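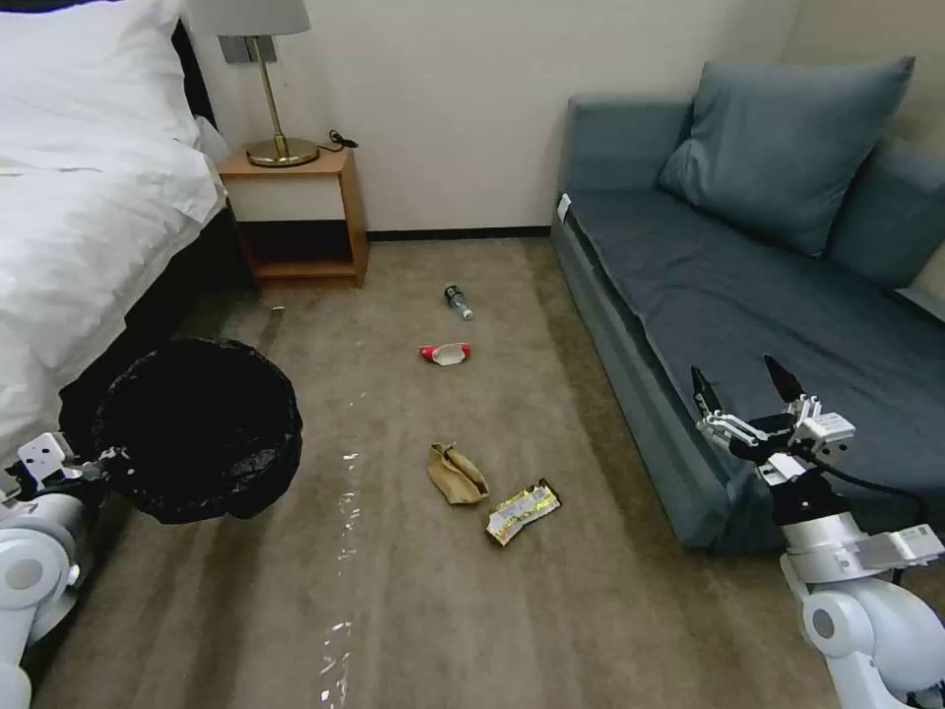 Most arguments about remote demonstration concern volume. A team records 1000 episodes of tidying a floor and reports the total. I would rather see 200 from operators told when to reposition the bin and when to reach for the litter. A policy trained on mixed habits learns the average of them, and the average is hesitant. 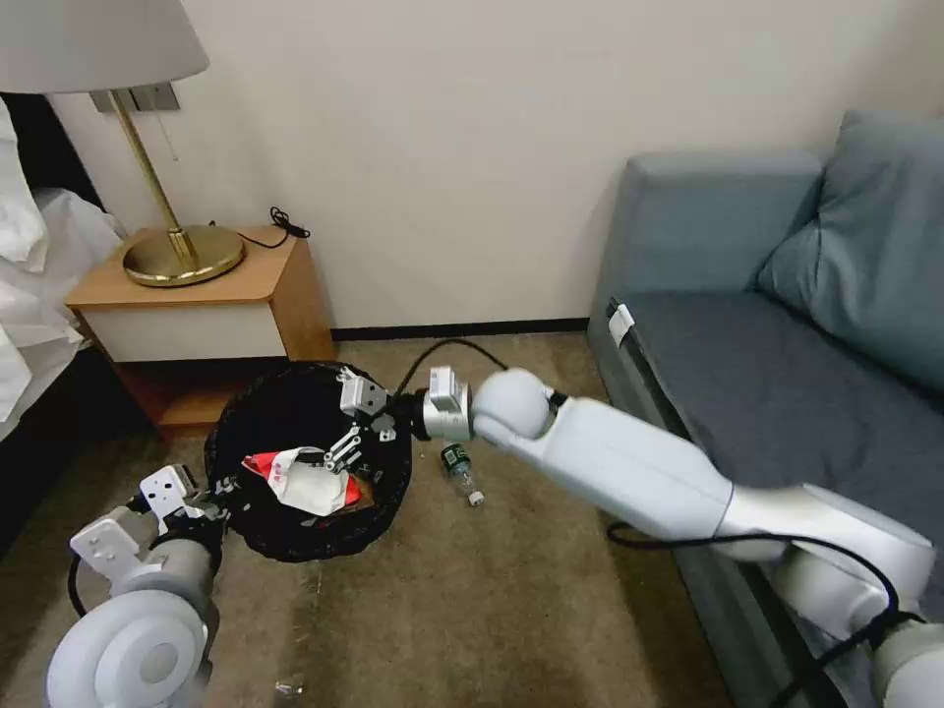
By Krum Vidmar
Opinion | Robotics

Two-arm work makes this worse. One operator holds the rim with the left gripper and drops with the right; another alternates. Both are valid. At Trovstead we now fix the convention before recording and discard episodes that break it. The cost in March was almost 100 episodes. I would pay it again.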